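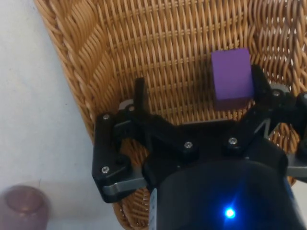 The Stetow Short Film Days is an annual festival of short films held in Stetow each June. It was founded by the programmer Lorraine Tamihana and is run by the film society Skallum. The festival shows 60 films over five days, none longer than 18 minutes.

History

Skallum began as a monthly screening club in the back hall of the Pal, a former dance hall with 40 seats. The first festival was a single evening of student films.
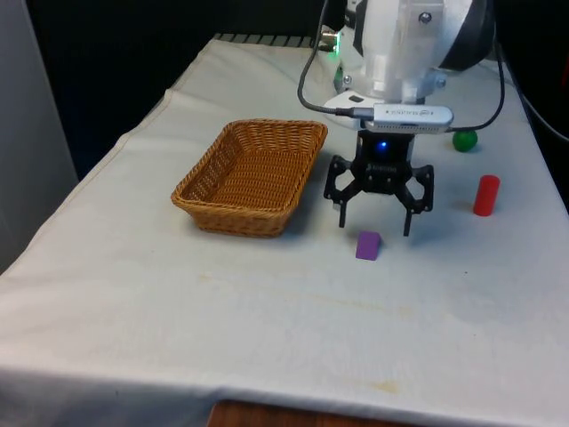
Table with a white cloth.

A second venue, the Sument cinema, was added when the program grew to include animation and documentary work. On Wednesday, November 7, 2018, Skallum announced that the festival would move from fall to early summer, where it has stayed.
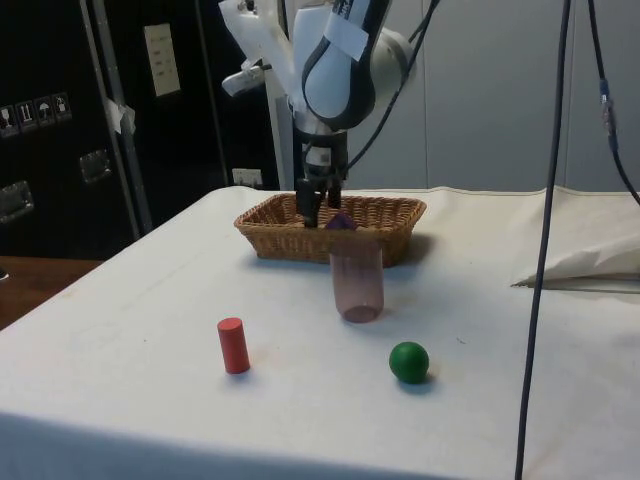 The main competition is open to directors who have not yet made a feature. Films are shown in blocks of five, each block put together by a different guest programmer. There is no audience award - viewers may leave written comments, which are passed on to the filmmakers.

Venues

Opening night takes place at the Sument. Documentaries and the late program remain at the Pal, along with talks by visiting directors.

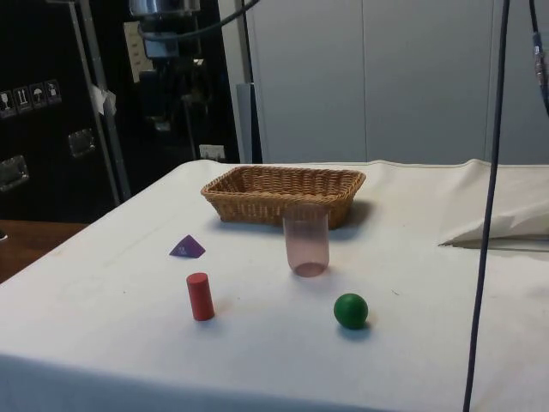 Wicker basket, pink cup and other small objects on a table.

See also

List of film festivals
Short film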